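Lucía Urquijo
15/09/2026

1/ Good evening to all. Many of you have asked me how one can join the women's circle in Plondbridge, so I will write it in a few posts and you can share them with your neighbors.

2/ The circle is called Serrano Circle, after the street where we had our first meetings. We are now in the upper room of the Cimar hall, on the side where the pharmacy is. The door is green and it is heavy, please push it strongly.

3/ We meet two evenings per month. The doors open at half past six and we begin at seven. If you come at seven and ten minutes, please come in anyway. I have been late myself, and I have the key.

4/ Who can come? Any woman over eighteen who lives in the town or near it. You do not need to be invited by a member. I say this because a lady wrote to me last week that she had waited two years for somebody to invite her. I felt very sorry when I read it.

5/ You can visit three times without paying. After this we ask you to become a member, or to tell us kindly that it is not for you. Both answers are fine.

6/ The language of the meetings is English. For me it is my third language, and for several others it is also not the first. If you are afraid to speak in a group, sit next to me the first evening and we will be slow together.

7/ Now the program for the autumn. We begin with an evening of mending. Bring one thing with a hole or a lost button. Needles and thread are there, but if your cloth has a special color, please bring your own thread.

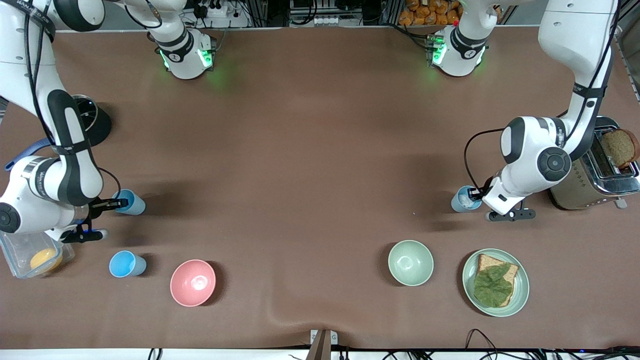 8/ The second evening is for letters. Jaqueline Escobedo will show us how she keeps the letters of her grandmother, with which paper and in which boxes, and how she made copies for her cousins. She told me that she has 3000 pages and has read perhaps half of them. You may bring one old letter or postcard if you wish to read it aloud. You may also bring it and not read it.

9/ After this comes the walk along the river, if the weather permits. We go as far as the old mill and we return by the same path. Wear shoes that you do not love too much. If it rains strongly, we stay in the hall and Jaqueline brings her board games.

10/ In December we have the supper. Each woman brings one dish and a small card with the ingredients. Please do write the card. Last time there was a very good cake and I could not eat it, as I did not know if there were nuts inside, and the person who baked it had already gone home.

11/ A question that came three times in my messages: can I bring my child? Babies, yes. Older children, only to the walk and to the supper. The upper room is small and the chairs are all taken quickly.

12/ Another question: is it religious, or political? No. We have members who pray and members who do not, and they argue mostly about whether the window should be open.

13/ For those who cannot climb the stairs: there is a lift, but it is locked in the evening. Write to me before five on the same day and I will ask for it to be opened. Please do not feel that you are disturbing anybody. I prefer ten messages to one woman who stays at home.

14/ Parking is behind the hall. The first row belongs to the pharmacy and they are strict, so take the second row. The bus stops in front, and the last one leaves at twenty to ten. We finish before that, and there are always some of us who walk together to the stop.

15/ We also have the Zellow group, for members who like to read. It is named after the yellow sofa where it began, with a spelling mistake that we decided to keep. They choose one book for every two months, so there is time also for the slow readers, like me. You do not have to finish the book.

16/ If you want to help, we need someone to put away the cups and chairs, and someone who can design a poster. The last poster I made myself and the telephone number had one digit missing.

17/ To come the first time you do not need to register. If you prefer to tell me before, send me a message here with your first name, and I will wait for you downstairs at the door.

18/ I forgot one thing: tea and coffee are included. Milk also. If you drink another kind of milk, please bring it with you, the shop next to us closes at six.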